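Robot arms on the packing tables at Prollis, anyone else?

dudasfan_2
First arm is on the basket, second one is waiting.
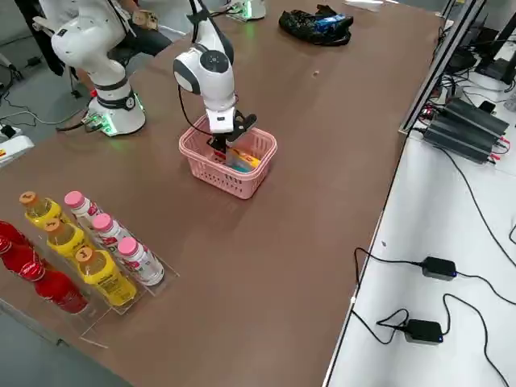
Replies (3)

packrat247
They told us 200 baskets a shift at Dostateck. We never saw it. I got moved to refilling racks — same pay, more walking.

line4_mel
Disagree. My wrists quit hurting after Brultano put theirs in.

dudasfan_2
Glad for your wrists. Anikó Hegedűs asked our manager whose hours get cut and he talked about "growth." I'll believe it in writing.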